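How I Get Through a Week of Laundry in One Go

I used to do a load every day, and I hated it. There was always something in the washer, something in a basket, and something draped over a chair that I'd half forgotten. Two years ago I switched to one big laundry session a week and I'm never going back! It takes some planning, so let me walk you through how I do it.

Start the night before

Sorting is the part I always want to skip, so I do it in front of the TV the evening before. I make four piles: whites, darks, jeans and heavy stuff, and towels. Empty the pockets now. Do it even if you're sure they're empty (I once washed a bus pass, a pen and a very nice receipt I needed for a return). Zip up zippers, undo buttons, and turn jeans and printed shirts inside out.

If something has a stain, treat it while you're sorting. I rub in a dab of plain dish soap for grease and leave it overnight. For anything like grass or coffee I use a bit of liquid detergent and cold water. Don't go near hot water until the mark is gone, it can set some stains for good.

Get the order right

I run towels first. They take the longest to dry, so they get a head start while everything else is washing. Jeans go next, then darks, then whites last. Don't stuff the drum. I should be able to get my hand in on top of the clothes, and if I can't, something comes out and waits its turn.

Go easy on the detergent too. My friend Kyrylo Yurchenko talked me into using half of what I used to pour in, and my towels got softer within a month. I keep a small scoop in the box so I'm not guessing.

Pick a folding spot and stick with it

You want something big and flat, somewhere you can spread a shirt out all the way. A bed works great. So does a dining table with a clean sheet over it. I like having room to set finished things off to one side so they don't get mixed up with what's still waiting. 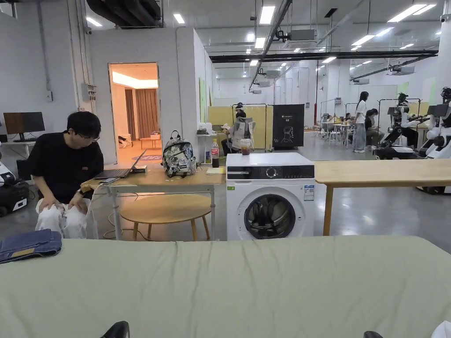 Jeans folded and parked at one end, plenty of room beside them.

Fold things as soon as they're dry. I know, I know, everyone says it! But a T-shirt that sits in a basket overnight comes out looking like a paper bag, and then you're ironing, and I don't iron unless somebody is getting married.

My T-shirt fold

Lay the shirt face down and smooth it with your hands from the middle out. Take hold of the shoulder and hem on one side and bring that side in toward the middle. Fold the sleeve back on itself. Do the same on the other side so you've got a long rectangle, then fold it up from the bottom in thirds.

If the shirt came out of the dryer a little twisted, hold it by two corners first and give it a gentle pull. Knits especially like this. Pull too hard and you'll end up with a wavy hem, so go easy.

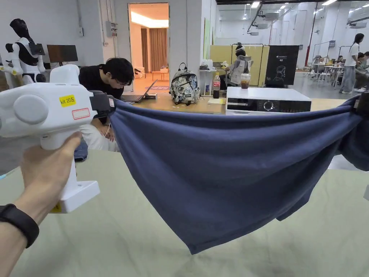
For long sleeves I do the same thing, except the sleeve gets folded down along the side of the body. Hoodies are their own kind of trouble. I fold the hood down flat first, then treat the rest like a big T-shirt, and I've stopped expecting them to look nice.

Jeans and pants

These are the easy win, so if you're running out of steam do them next. Fold one leg over the other, tuck in the pointy bit at the seat so you have a straight edge, then fold from the hem up to the waist and once more. They'll stack without sliding. I like the waistband facing out so I can tell my dark pairs apart in the closet.
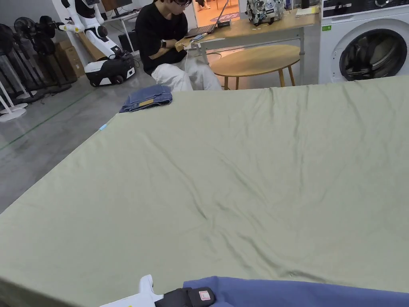 Socks go last, and I don't ball them up anymore. Balling stretches out the cuffs. I lay the pair together, fold them once and line them up in a shoebox in the drawer. Any odd socks go in a little bag on the closet door, and I check it again every April when I clear out my winter clothes. You'd be amazed what shows up.

Put it all away before you sit down. I carry one pile per room and work my way down the hall, and then I wipe out the washer seal and leave the door open to air.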